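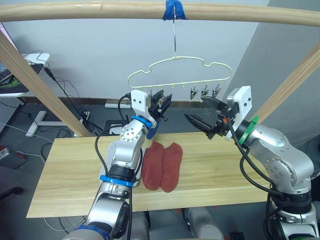 Trudusus is hiring an Equipment Planner, and we're pretty excited about it, because until now the buying has been squeezed in between everything else and it deserves a person of its own! We're a small outfit working on robots for household laundry, mostly the fiddly part where small items have to be hung up and taken down. We run two-arm stations, and you'd be the one who works out what the next ones need, what they'll cost and when it all has to be ordered. Some of that is big money (arms, grippers, mounts). A lot of it is small stuff like a plastic clip hanger, a roll of blue tape and a pair of rust-red socks, and those lines matter to us as much as the big ones. A station without its hanger can't do hanging work, however nice the arms are.

The first big job is the Kirkurel plan. Kirkurel is our name for the next group of stations, 5 in all, and we'd like a full budget for it by November. You'd start from a parts list that three different people have added to over the years, in three different styles. We love that list and we also know it needs help. Some rows have part numbers, some have a link, and one just says "the good clamps."

What you'd be doing most weeks:

Talking with the people who run the stations and writing down what they need, including the things they forget to ask for.
Getting quotes, comparing them, and asking about lead times, spares, shipping and warranty.
Keeping a rolling forecast so a gripper order doesn't land in the same week as a furniture order.
Looking after the consumables shelf, with a standing budget of $1,000 a month.
Approving small purchases under $200 on your own say-so.

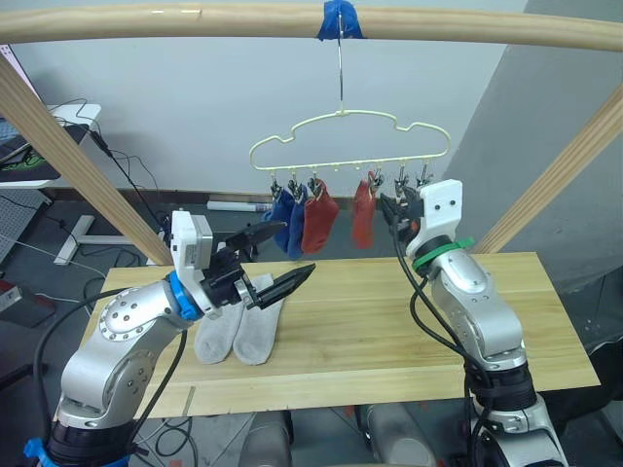 Spares are where we'd really like fresh thinking. Finger pads, cables and clips all get used up at different speeds, and right now we reorder when somebody notices the drawer is looking thin. We'd love a proper reorder point for each item, plus a sensible guess at how many spare grippers to hold per station. If you've done this for a bakery, a school theater, a bike shop or a machine shop, that counts. You don't need a robotics background and you don't need to write code. You do need to be comfortable in a spreadsheet and happy picking up the phone.

The job is based in our Dawber workshop, with plenty of time on the floor next to the stations. It's full time, with 14 days of paid vacation in your first year plus public holidays. There's a shared lunch table, decent coffee and a lot of talk about socks.
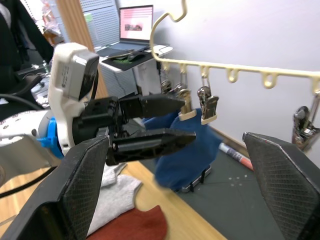
Sornik, our sister workshop, read a draft of this ad and asked us to add that the planner should have a say before a purchase is agreed, and shouldn't just be handed the invoice afterward. We're all for it! You'd sit in on planning meetings from your first week, and you could send any request back with questions.

To apply, send us a résumé and a short note (a page is plenty) on something you once had to buy or budget for, what you got wrong the first time and what you changed. Applications close 15/06/2021. We'll reply to everyone, and interviews include a walk around the stations and a look at the famous parts list.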